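Horkirgate Student Robotics Club
Minutes of the Regular Meeting, May

Called to order at 4:10 p.m., Thomas Valentini presiding. Seung-woo Bang recorded. The April minutes were approved with one spelling correction.

1. Household Tasks Project
Mr. Bang reported on the bathroom work for the Sovell Challenge. The task list remains as adopted in April: open and close the vanity drawer, handle small items at the sink, and move the hair dryer. Members were reminded that the counter layout is to be recorded in the log before each run.

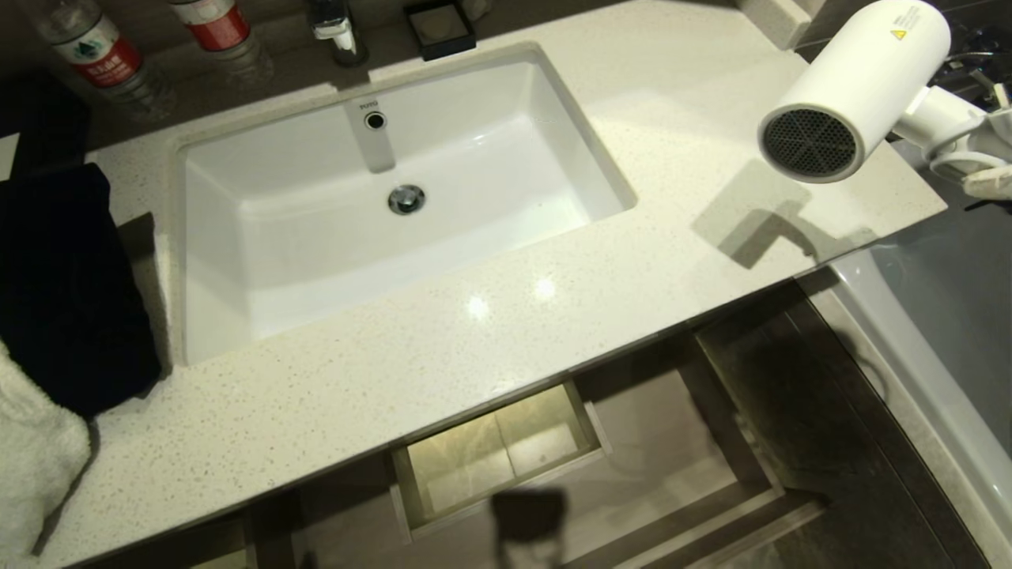 Mr. Bang stated that the log now holds 1537 entries, of which 673 concern the drawer. Several entries lack an operator's initials. Members are asked to complete their own entries before the next meeting - unsigned entries will not be submitted with the team's report.

2. Drawer Task
The club discussed whether the arm should approach the drawer front at its right end or nearer the middle. Mr. Valentini favored the right end and asked that both approaches be tried under the same rules. It was agreed that a run will be scored only if the drawer front is left undamaged. A motion to adopt this rule was made, seconded, and carried with 2 opposed.

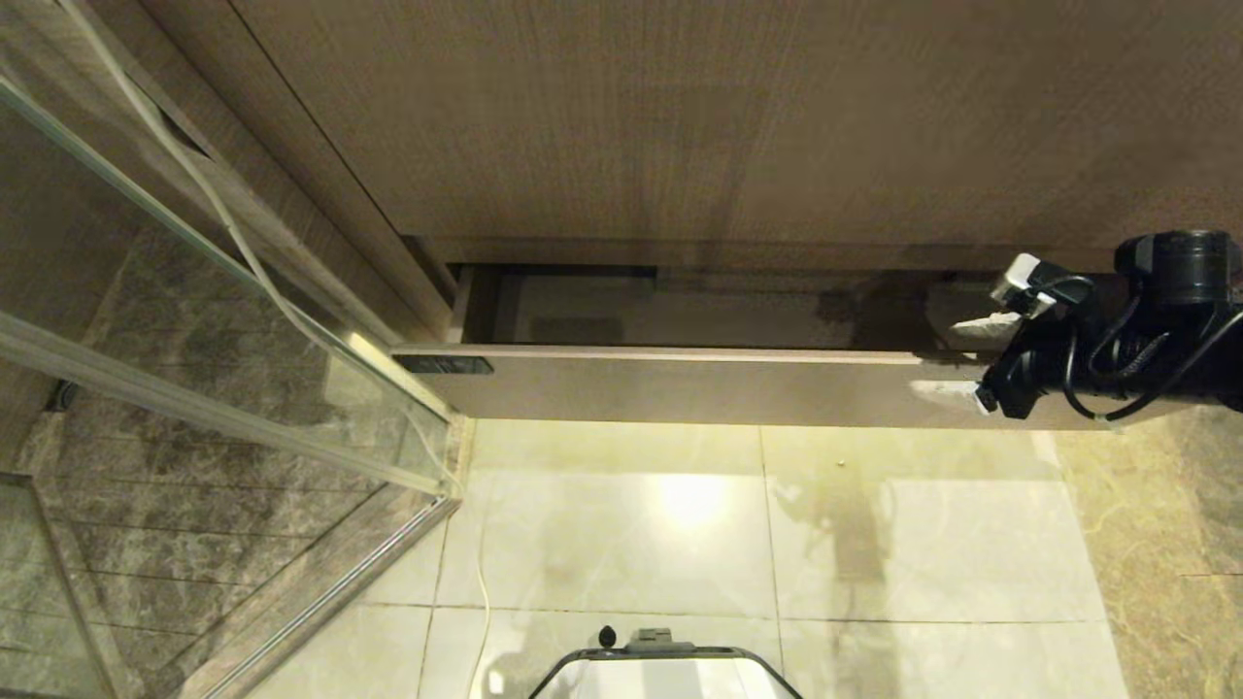
Drawer task, gripper at the right end of the drawer front.

3. Hair Dryer Task
The Chauhan division rules allow a team to choose how the cord is presented, provided the choice is stated in writing. Mr. Valentini asked that the club settle on one arrangement for all recorded runs. 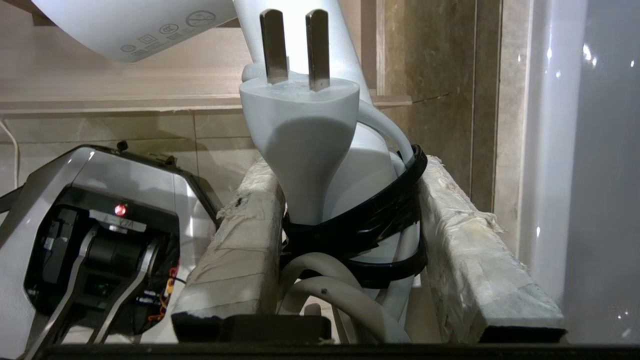
The written statement is due to the Komier regional office before the end of the term, and Mr. Bang agreed to prepare it. It will describe the cord as coiled and bound with a black strap, with the plug upright between two taped blocks and the prongs facing up. Members wishing to propose a different arrangement should do so by e-mail.

4. Budget
The balance stands at $3971. Purchase of replacement finger pads was approved.

5. Other Business
Keys to the equipment cabinet must be signed out. Mr. Bang will circulate the revised operator schedule.

Adjourned at 5:25 p.m.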